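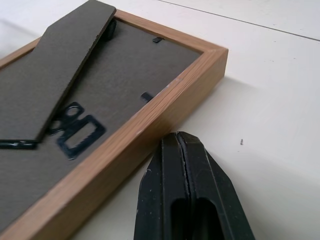

2. Background and aim

Our project looked at how small local museums lend framed prints to schools, and why so many schools stop borrowing after the first year. The lending scheme we studied is run from Clastach and serves the schools between there and Fetholm. It holds 898 prints. Most are landscapes and harbor views, with a smaller group of botanical drawings from the Adeleke bequest.

We wanted to find out what teachers do with the prints once they arrive and what makes them order again.

3. Method

We sent a short survey to 40 schools in the area and followed it with visits to 4 of them. The survey asked which subjects the prints were used in, how long they stayed on the wall, and how easy the order form was to fill in. On the visits we talked with teachers and looked at where the prints were hung. We closed the survey on 18/06/2021.

Answers were entered in a spreadsheet and sorted by school size. Two schools sent their forms back blank and we left them out.

4. Results

Art teachers used the prints least, which we did not expect. History and geography classes borrowed more, mostly to go with units on fishing and land use. Several teachers wrote that the catalog was hard to search by topic. It is arranged by artist, and most of them did not know the artists. 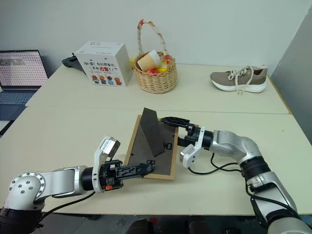

The loan period was the other common complaint. Prints go out for up to 3 months, and schools that order in September have to return them before the spring units begin. Renewal is possible but has to be done by letter. Larger schools managed this through the office, while the small ones mostly let the loan run out.

The scheme at Unov, which we used for comparison, lends for a full school year and lists its prints by subject. Its collection is smaller and it charges a delivery fee, so the two are not a perfect match.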